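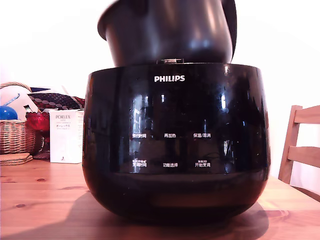 Appliance circuits in the Praltdale tenancies were surveyed in October, and the results change the advice we have been giving about power boards. The old guidance treated every kitchen bench as a single load and assumed that one appliance ran at a time. Metering showed otherwise. A cooker such as the glossy black Philips one, with an inner pot that lifts out of the body, is a small resistive load and causes little trouble alone. The trouble starts when it shares a board with a kettle and a toaster, both of which draw far more current over a shorter period. The survey logged 164 kitchens and recorded total draw at the bench outlets for one week each.

Why boards overheat

A standard four-way power board in Australia is rated at 10 amps in total. The rating applies to the whole board and does not multiply with the number of sockets. At 230 volts that is 2300 watts. A common kettle is rated at 2200 watts or more, so the board is near its limit before anything else is switched on. Many boards have an overload cut-out, but the cut-out responds to heat and can take several minutes to trip at a modest overload. During that time the contacts and the flexible cord run warmer than they should.

Heat at the contacts is the usual point of failure. Socket contacts are sprung metal, and repeated heating reduces the spring tension. A weaker contact has higher resistance and produces more heat at the same current. Browning around one socket is the visible sign. A board in that state should be taken out of use and thrown away, even if it still works. Cleaning the contacts does not restore the tension.

What the survey found

Peak draw on a single board exceeded 2300 watts in 819 separate events over the survey period. Most were short. Five boards had discoloured sockets and were replaced on the day. The longest overloads were in the early evening, when heating loads were added to cooking loads. Portable heaters were the main contributor – a 2400 watt heater should never be connected through a board, and several were.

The loggers were Bindent clamp units set to record at ten-second intervals. That interval misses some of the short peaks from microwave ovens, which cycle on and off at reduced power, so the event count should be read as a minimum. Bautista Medina checked the logger clocks against the building controller at the start and end of each week and corrected the drift before the data were merged. Two loggers were returned to Derport for recalibration and their readings were left out.

Revised advice

Kettles, toasters, portable heaters, air fryers and benchtop ovens go directly into a wall outlet. Use one wall socket for each. A double wall outlet is often supplied by one circuit, so two high-draw appliances side by side can still trip the breaker. If that happens, move one to an outlet on a different circuit. The circuit numbers are on the label inside the switchboard door.

Low-draw items can share a board. This group includes phone chargers, radios, stick blenders and most slow cookers. Add up the watts on the rating plates, usually found on the base or the back of each appliance, and keep the total under 2300. Where a plate gives amps only, multiply by 230.

Do not plug one board into another. Do not run a cord under a mat, behind a fridge or across a sink. Keep the board off the floor and clear of splashes. Unwind extension leads fully before use, as a coiled lead cannot shed heat and will fail well below its rated current.

Safety switches

A safety switch detects current leaking to earth. It does not detect overload, and a tenancy with a working safety switch can still have an overheated board. The two devices are often confused because both sit in the switchboard and both cut the power. Press the test button every three months. The switch should trip at once. If it does not, report it the same day and do not attempt to open the enclosure.

Replacement boards

Nedelcu boards with individual switches and a marked 10 amp cut-out are now held at the Praltdale office. Bring the old board in and it will be swapped. Quote item 1042 at the counter. Tenants who want an extra wall outlet can apply in writing – the work has to be done by a licensed electrician and the lead time is currently three weeks.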